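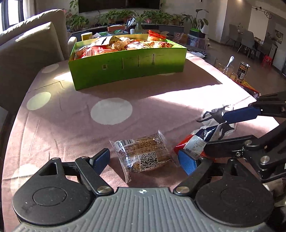
One objection from last term's group was that sorting wrapped snacks hardly needs a procedure, and that anyone can see when a box is full. The notes below assume the opposite.

Unit 4. Mixed single-serve goods in an open display box

Terms. A display box is an open carton, often lime green or another strong color, with slots cut in the front. Primary wrap is the film in contact with the food. Clear wrap shows the product, so baked pieces can be checked for breakage without opening. Printed wrap has to be judged by feel and by the seal.

Procedure
1. Empty the table area next to the box before handling stock.
2. Separate full packs from crumpled bags and used film. Crinkled translucent film is easily mistaken for a light pack - check by weight.
3. Turn labeled packs so the barcode can be read.
4. Stand tall bags at the back corners, small wrapped pieces in front.
5. Keep mugs and drink cans off to one side of the box.

Light. Direct sun on a tablecloth warms film packs unevenly. Move chocolate-coated items first.

Worked figures. The Cludwood exercise uses 2000 g of mixed stock in packs averaging 16 g, giving 125 packs. The Tetance exercise uses a 500 g box limit, so four boxes are required.

Reading: Le Roux course pack, section on flexible film. Bring the Ullier stock sheet to the September practical.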